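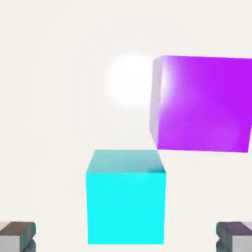 Wrist camera policy grasps the cyan cube, ignores the purple one

Posted in Simulation / Student projects, 15/01/2022

I am working on a semester project for an intro manipulation class. The task is block sorting with a parallel gripper in Saketti. I collected 400 teleoperated episodes and trained a small behavior cloning network on the wrist view only.

Cyan works. With purple as the target, the arm still lines up on cyan and closes there. The target color goes in as a one-hot vector, concatenated after the last conv layer. Validation loss looks fine. Is this a data problem or a network problem?
kvam_lab_bench

Saketti_user15
Check the lighting. We had a specular highlight on one of our blocks and it washed out the color. Turn it off and see.

milance
Lighting is worth ruling out, but I would look at the labels first. Count the episodes per target color. If most of them have cyan as the target, the network can reach a low loss without ever reading the one-hot. Validation loss will not show this if the validation split has the same imbalance.

Quick test: take one stored image, run it with each target vector and compare the predicted actions. If they are nearly identical, the conditioning is being ignored.

Things that fixed it for us in Jolotik:
– equal episodes per color, start positions randomized separately for each block
– target vector fed in earlier (FiLM on each conv block) instead of one concat at the end
– same start layout recorded once per target, so that the image alone cannot predict the action

The last one made the biggest difference. We needed up to 15 extra pairs per layout before it held.

kvam_lab_bench
Ran the test. Outputs match to the third decimal, so the vector is ignored. The split is also bad: only 7 of the first 100 episodes have purple as the target. Highlight off made no difference. Recording paired episodes now, seed 969 if anyone wants the same layouts.

jolo_t
same problem with depth input, following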